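1/ Okay friends, card-making season has officially started at my desk and I am SO happy about it. My goal is 80 handmade cards in the mail by December. Last year I made it to 79 and ran out of envelopes!

2/ First batch is a simple one: kraft base, one stamped pine branch, a strip of vellum on top. I cut all the bases in one evening while Yi-an Song read me her address list over the phone (she's doing the swap again, yay).
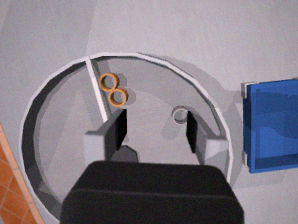

3/ INK. I finally tried the deep green from Serngate and oh my, the coverage! Give it 3 full minutes before you touch it though. Ask my sleeve.

4/ Elvia Camacho sent me her leftover wreath dies, and they cut like butter. I ran a whole stack of Idwood cardstock through and only tore one. Elvia, you are getting the very first card!

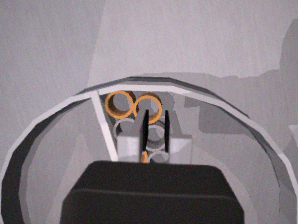

5/ Wreaths are my favorite thing to make this year. I stamp the leaves in two greens, cut them out, then glue them down a few at a time so they overlap. For the berries I like little ring shapes, bunched close together like the small cluster near the far side of that big round container, with plenty of bare space left around them. Tiny bow at the bottom and it's done.

6/ Tomorrow: envelope liners! Send me your favorite papers, I want to see them all.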